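How long does a hospital have to release an internal review report to next of kin? 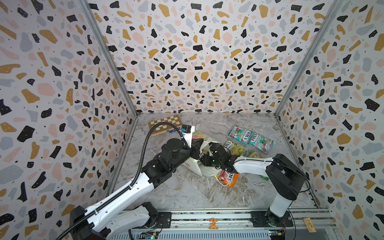

Posted in Patient Records and Complaints

My father died in a regional hospital in June after a medication error on a step-down ward. The hospital opened an internal review and told us in writing that we would get "the findings." It has now been 90 days. The patient relations office says the review is closed but the document is privileged. We already have the chart, 662 pages, which came as a PDF with no index. I am the executor and have the court paperwork to prove it.

Two things I need to know. Is the review report part of the medical record? If it isn't, is there any other route to the same facts without filing suit? I am mainly after the timeline between the pharmacy order and the rapid response call.

Karam

Munther Jaber

The report is generally not part of the medical record. In most states, documents prepared by or for a peer review or patient safety body are protected by statute, and being executor does not change that. The underlying facts are a separate matter. Facts recorded in the chart in the ordinary course of care do not become privileged when a reviewer reads them later.

For your timeline, request the following in writing from the records department. Patient relations is usually the wrong office.

Medication administration record, with scan times and override entries.
Audit trail for the electronic chart, limited to the date range you care about. Ask for user role, action and timestamp. Some hospitals will argue that this falls outside the record and may only produce it under subpoena.
Automated dispensing cabinet log for the ward. Same caveat.
Rapid response or code sheet. It is often scanned in separately and left out of the standard release.

Attach your letters of administration or letters testamentary to each request. Under the federal privacy rule a personal representative has the same right of access as the patient, and the hospital has 30 days to act, with one extension of 30 more if it tells you why in writing. State law can be shorter. Keep proof of delivery.

Also ask for a disclosure meeting. Many hospitals will state their conclusions verbally even when they withhold the paper. Take someone with you to write notes. Check your state's filing deadline for malpractice now, as none of these requests stops that clock.

Harkineck

Our hospital refused too and then gave us a 7 page summary after we complained to the state health department. It took 10 weeks. The summary left out names but had the times in it. Might be worth a try, the complaint form is free.

Zundeo

you need a lawyer. they always say its privileged

Karam

Thank you. The code sheet is missing from what they sent, so I will start there. The requests go out by certified mail on Friday. Does the audit trail have to be a separate letter, or can it go in with the others?

Munther Jaber

Separate letter. If they dispute the audit trail, a combined request gives them grounds to hold everything while it goes to legal.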